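Apprentissage par démonstration (robotique)

Un article de l'encyclopédie collaborative Prevden, portail Automatisation. Dernière révision : 4 juillet 2026.

L'apprentissage par démonstration, ou programmation par démonstration, désigne l'ensemble des méthodes qui consistent à montrer une tâche à un robot au lieu de la lui écrire ligne par ligne. Le démonstrateur exécute le geste, la machine en enregistre la trace, et un algorithme se charge d'en tirer une conduite généralisable. La littérature anglophone parle d'imitation learning ou de learning from demonstration, termes que les laboratoires francophones emploient volontiers en réunion et traduisent dans les rapports.

La méthode est souvent présentée comme intuitive. Elle l'est surtout pour ceux qui regardent.

Principe

Une démonstration est une suite d'observations (images, positions, parfois efforts) associée à une suite d'actions. Dans sa forme la plus simple, le clonage comportemental, un modèle apprend à prédire l'action à partir de l'observation, comme un élève qui recopierait son voisin sans se demander pourquoi. Tant que la situation ressemble à celles du jeu de données, le résultat peut être très convenable. Dès que le robot s'en écarte, ses petites erreurs le conduisent vers des états que personne ne lui a montrés, où il en commet de plus grandes. Ce phénomène est appelé dérive de distribution. Les techniciens lui donnent d'autres noms.

Pour limiter cette dérive, on peut demander au démonstrateur de corriger le robot en cours d'exécution, ou enregistrer délibérément des reprises : objet mal saisi, bras parti de travers, tiroir à demi fermé. Les bons démonstrateurs, qui ont passé des semaines à apprendre à ne plus se tromper, doivent alors apprendre à se tromper proprement.

Modes de démonstration

Le guidage manuel, dit aussi enseignement kinesthésique, consiste à saisir le bras du robot et à le conduire dans le mouvement voulu. Le robot mesure directement ses propres articulations, ce qui évite les problèmes de transposition. En contrepartie, l'opérateur se trouve régulièrement dans le champ de la caméra, et un bras lourd, même compensé en gravité, rappelle vite à l'épaule humaine qu'elle n'a pas été conçue pour cela.

La téléopération sépare les deux corps. L'opérateur agit sur une manette, un casque ou un bras maître dont le robot reproduit les mouvements. Les données obtenues correspondent exactement à ce que la machine peut faire, avec sa lenteur et ses butées. L'absence fréquente de retour d'effort oblige cependant à juger de la pression à l'œil, exercice dont les gobelets en carton ont longtemps fait les frais.

La pince tenue à la main constitue une voie intermédiaire. Le démonstrateur manipule un outil portatif dont les doigts imitent ceux du robot, généralement accompagné d'une caméra, et travaille sans robot du tout. L'outil se transporte dans une cuisine, un atelier ou un couloir, ce qui est rarement le cas d'un bras industriel. La trajectoire de la main doit ensuite être reconstituée, puis adaptée à une machine qui n'a ni le même poignet ni la même patience.

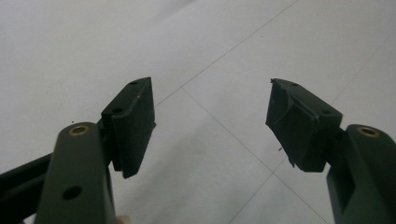
Doigts d'une pince tenue à la main, au-dessus d'un sol carrelé. La garniture de droite est déchirée sur sa face de préhension.

Usure et fidélité du matériel

Les publications s'étendent peu sur les garnitures des doigts, pièces modestes qui assurent pourtant tout le contact avec le monde. Un caoutchouc abîmé modifie le frottement, donc la manière de saisir. Le démonstrateur compense sans y penser : il serre davantage, incline un peu la main, évite le côté malade. L'ensemble est fidèlement consigné, et le robot, équipé pour sa part de garnitures neuves, hérite d'une boiterie dont il ignore l'origine.

L'atelier de Lundside en a donné une illustration souvent reprise dans les formations. Sur 270 démonstrations de rangement de couverts, 148 avaient été enregistrées avec une garniture endommagée. Le modèle obtenu approchait toutes les cuillères légèrement de biais. Houda Ghoneim, chargée de relire la série, attribua d'abord ce biais à un défaut d'étalonnage, puis à la forme du tiroir, avant que l'on ne songe à regarder la pince.

L'usage s'est répandu depuis de noter l'état des doigts au début de chaque séance et de changer les garnitures par paire. Le remplacement d'un seul côté reste courant, les garnitures étant souvent commandées à l'unité.

Qualité des démonstrations

La quantité ne suffit pas. Deux opérateurs peuvent accomplir la même tâche de façons également correctes et incompatibles : l'un contourne la tasse par la gauche, l'autre par la droite. Un modèle naïf, soucieux de contenter tout le monde, calcule la moyenne et passe au milieu, où se trouve la tasse. Les modèles qui représentent plusieurs solutions distinctes, notamment ceux fondés sur la diffusion, traitent mieux ce cas.

Dans son manuel à l'usage des opérateurs, Ida Lenz distingue la démonstration réussie de la démonstration utile. La première atteint son but. La seconde l'atteint à une vitesse régulière, sans pause inexpliquée et sans ce petit geste de satisfaction final que le robot apprendrait avec le reste. Le manuel consacre 42 pages à la tenue de la pince et 3 à la fatigue, proportion que plusieurs lecteurs ont proposé d'inverser.

Critiques et limites

Pornthip Phetsri et Somkiat Sitthichai reprochent au terme « démonstration » de masquer un travail répétitif, exécuté par des personnes dont le nom figure rarement à côté de celui du modèle. D'autres auteurs relèvent que les tâches retenues dans les essais sont souvent celles qui se montrent bien : plier une serviette, empiler des blocs, verser des céréales. Le nettoyage du bac à légumes reste peu représenté.

L'évaluation demeure également délicate. Un taux de réussite mesuré sur la table qui a servi aux enregistrements renseigne principalement sur cette table. Le protocole Afolabi, proposé par Boonmee Srisuk, impose de changer de pièce, d'éclairage et d'opérateur entre l'enregistrement et l'essai. Il est fréquemment cité dans la section consacrée aux travaux futurs.

Voir aussi

Clonage comportemental
Enseignement kinesthésique
Préhenseur
Téléopération
Zernach (banc d'essai)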